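Zilar Trousers — README

Last edited 2 August 2026

Zilar Trousers is a collection of short recordings about one household job: getting trousers and jeans folded flat on a table so they stack properly. We love this subject more than is probably reasonable! Shirts get all the attention, and trousers are left to fend for themselves, even though two legs, a thick waistband and a fly that never wants to lie straight make them a lovely puzzle.

What's inside

There are 1,332 clips from 12 tables, sorted by garment. Each folder has a plain text file with the type of garment, the fabric where the label could be read, and the fold that was attempted. Jeans and chinos make up the bulk of it, with a smaller set of linen trousers that Isabelle Lapointe sorted through (linen creases if you look at it, so do have a browse). 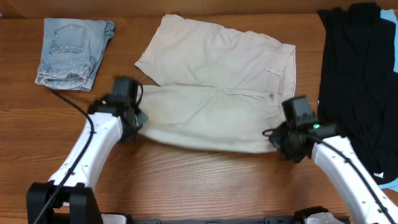
Folds are named the way Isabelle and Tarık Tekin talk about them. A "long half" brings one leg over the other along the fly. A "short half" brings the hems up towards the waist. A "packet" is a long half followed by two short ones — the one most people want for a drawer. If a clip stops partway, the fold is marked "open" and we've kept it in, as half-finished folds are some of the most interesting things here.

Notes on the labels

Waistbands are marked left or right as they lie on the table, which caught Afshin Dehghan out for a whole afternoon in August. Buttons, belt loops and pockets are only noted when they face up. Dungarees went into a separate folder called "odds", along with a pair of culottes we couldn't agree on.

Known gaps

No children's sizes yet, and very little corduroy. Of the 75 linen clips, 30 still need their fold names checked against Tarık's list. Lenni Hirvonen is working through them and would be delighted to have company.

Corrections are very welcome — send the clip name and what you think it ought to say to Dwight Charbonneau, who looks after the label files.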